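Can a robot do the sorting yet? Final report, household and shop-floor chores project

30 Dec 2025

Why I picked this

My part-time job is in the back room of a hardware shop, and most of what I do there is put small things into the right bins. Caps, rollers, washers, those little felt feet that go under chairs. It's dull work and my mind wanders a lot while I do it, and at some point it wandered onto whether a machine could be doing it for me. So when the project list came out and "chores" was one of the options, I grabbed it.

The question I wrote on my proposal form was pretty simple: can a two-handed robot pick up a small part, pass it from one hand to the other and put it in the right tray, often enough that a shop would want it? I also wanted to say something about chores at home, and I do get to that near the end, although I had less time for it than I'd hoped.

What I used

Everything was done in simulation. Our department doesn't have two arms and two five-figure hands sitting in a cupboard, and even if it did I don't think they'd let me near them after what I did to the laser cutter in first year. The simulator is set up by the lab and we call our install Dumgate, after the server it lives on. My own code on top of that is called Marinho. It's mostly Python and mostly held together with config files (sorry to whoever marks the appendix).

Marinho does two jobs. It learns from demonstrations, which I recorded by steering the simulated arms myself, and then it runs the learned behaviour over and over and writes down what happened. I recorded 100 demonstrations that I was happy to keep. The ones I wasn't happy with I threw out, and I should have kept a tally of those for the report, but I didn't think of it until I'd emptied the folder.

The task

I tried a few versions in the first weeks. One had a drawer, and that was a disaster. One had a folded cloth, and the cloth simulation ran so slowly I could make lunch between attempts. In the end I settled on small cylinders and open trays, partly because it looks so much like my actual job and partly because rigid objects behave themselves.

The rule is that the left hand picks up the part, the right hand takes it, and the part ends up in one of two trays depending on its colour. Why bother with the handover? Because the trays are over to the right, and a long reach across with the left arm kept bringing the elbow into awkward positions. People pass things from hand to hand all day without noticing. I certainly never noticed, until I had to write a scoring function for it!

The moment I spent most of December staring at is the one where the left fingers are curled around the cylinder and the right hand is open next to it, fingers stretched out long over the blue tray and the thumb a good way below them. Everything interesting is about to be decided at that point. The right hand has to close at the right height, the left has to let go at the right time, and neither of them can feel very much.
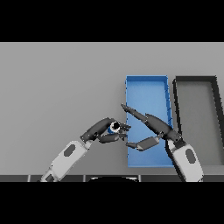

How I scored it

A run counted as a success if the part finished inside the correct tray. I didn't care if it was lying on its side, because in the shop I don't care either. Dropped on the table was a fail. Dropped into the correct tray by accident was, after some arguing with myself, a success, but I logged it separately.

I also put a time limit on each run. Without one, the arms would sometimes hover near each other for ages, making tiny corrections, like two people trying to let each other through a doorway.

Results

I ran 500 attempts with the part starting in the same area as in my demonstrations, and then another 286 with the start position moved around more, so 786 in all. The full logs are in the appendix, and I'd ask you to read those before trusting any one sentence of mine, but the overall shape of it is easy enough to describe.

With the part in a familiar spot, the robot is pretty good. Picking up was almost never the problem. The right hand usually came in at a sensible angle, and once the part was properly in the right hand it nearly always got to a tray, and to the correct one.

With the part moved, things got shakier fast. The left hand would still grab it, only a bit off-centre, and then the handover went wrong because the cylinder wasn't sticking out where the right hand expected it. The commonest failure was letting go too early. The left hand had learned the timing of my demonstrations and not much about whether the other hand really had hold of the thing. Second commonest was the opposite — both hands holding on and neither giving way until the time ran out.

Colour sorting was the part I'd been most worried about, and it gave me the least trouble. I'd set aside 2 weeks for it and used a couple of afternoons.

What it means for a shop

I wrote up a pretend case for a small parts supplier, which I've called Brolum in the costing section. They have one packing bench, mixed small stock and somebody like me doing the sorting. For a place like that, I don't think the machine is there yet. A fail rate you can shrug off on a screen means somebody on their knees looking for a washer. You'd also want a person close by to reset it, and then you're paying for the person anyway.

Where it might work is where the parts always arrive in the same place and the same way up. But then a much simpler machine with one gripper would do, and those have been around for ages. The human-shaped hands only earn their keep if the job keeps changing, and a changing job was exactly where mine struggled. I went round in circles on this for a whole weekend.

What it means at home

I only have thoughts here, no data. A kitchen is my moved-around condition all the time. Nothing's ever where it was yesterday, half of it is soft or slippery, and there isn't a nice flat grey surface with two trays on it. I watched a recorded talk from a workshop in Paris where the speaker put unloading a dishwasher well ahead of tidying a bedroom in terms of what's coming first, and after doing this project I'd agree. Cutlery trays are still trays.

Things I'd change

I'd record demonstrations with much more variety, even if there were fewer of them. All of mine look like me on a good day. I'd add some recoveries too, where the handover slips and I fix it, so the robot has seen a mistake before it makes one.

I'd like to add touch sensing on the fingertips next. The simulator supports it, and I had it half working before I ran out of time. My guess is that it would sort out most of the early releases, although it could easily make the holding-on problem worse.

The other thing is weight. My cylinders all weigh the same, and in the shop a rubber cap and a steel roller can look nearly identical until you pick them up.

The code, the config files and the run logs are in the Marinho folder. The read-me explains how to start it on Dumgate, and you'll need to change the output path on the first line or it'll try to write to my account.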